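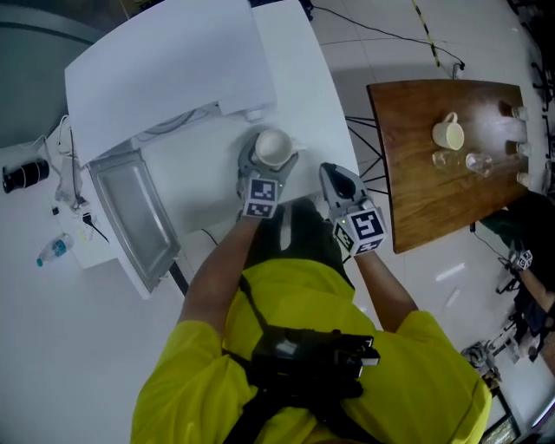

About Jilside

We write software for robots that have hands. The robots belong to other people, mostly, and arrive with a manual, a cable that doesn't fit anything, and a customer who would like it to put away the dishes by August. We do what we can.

Jilside has nine people, two kettles and one product line, called Tendo. If you came here looking for the Jilside that sells garden edging, they are very nice and we forward their mail.

What we make

Tendo is a set of tools that sits between a recorded demonstration and a policy you can run on an arm. A person picks up a mug using a pair of hand-held grippers. Tendo works out where each gripper was, how far it was open and when, lines that up with the video, and throws away the parts where the tracking wandered off to the ceiling. What comes out is a tidy episode a training job can read without complaining.

That paragraph took four years.

There are three pieces, sold together or apart:

Tendo Track recovers gripper poses from the marker cubes and the camera streams. It is good with partly hidden tags and bad with mirrors. We are working on mirrors.

Tendo Sift checks the episodes. It flags dropped frames, clocks that disagree, and grasps where the fingers closed and the object stayed where it was. You can set how strict it should be. Most customers start at the strictest setting, see how little data they have left, and write to us.

Tendo Play runs the trained policy on your arm, with speed and force limits that the policy has no say in. It also logs everything, so when the arm does something odd at 21 steps into a run, you can look up exactly what it believed at the time. It is usually very confident.

How we got here

Peter Šindelář and Janka Kadlec started the company after working together on path planning for warehouse arms. The planning was fine. The boxes were not where the perception stack said they were, and the two of them spent most of a winter writing patches for that. At some point the patches were bigger than the planner, and Peter suggested they might be a business. Janka asked for it in writing.

The first paying customer was Grerkora, who wanted cups loaded into a rack and sent us 200 demonstrations to train on. We could use 69 of them. The rest had time stamps from two clocks that had never met. Grerkora were gracious about it, recorded the set again, and are still with us. Tendo Sift began as the script we wrote that week so we would never have to make that phone call again. (We have made it since, but faster.)

Our second office is the ground floor of what used to be Slanina, a printing shop run by Kazimír Slanina's family. Kazimír now writes our motion planner and is the only one who knows where the fuse box is.

How we work

We test on household things: mugs, glasses, small cups, an oven door. People sometimes ask for something harder. Clear glass is plenty hard. A drinking glass on its side is, as far as a depth sensor is concerned, mostly a rumor.

Everyone here records demonstrations, including whoever does the accounts that month. It is the quickest way to find out that a menu is in the wrong place or that a calibration routine asks for a third hand. Mateja Stojanović, who looks after the interface, keeps a list of what people mutter while using it — this is our issue tracker's richest source.

Releases go out every 30 days. If a release isn't ready, it goes out smaller. Branislav Vondráček decides what gets cut and has learned to eat lunch alone on those days.

What we don't do

We don't build arms or grippers. We don't make humanoids, and we have no opinion on when they will fold your shirts. We will tell you if your task would be better served by a shelf.

Your recordings stay yours. We don't train on customer data unless there is a signed agreement that says so, and the agreement is two pages long because Janka wrote it.

Working with us

New customers usually start with a trial: you send a small batch of episodes, we run them through Sift and send back a report with the bad news sorted to the top. There's no charge for it. The next round of trials opens on 25th March.

For anything else, write to the office address at the foot of the page. Peter answers most of it, and he prefers short questions to long ones with a slide deck attached.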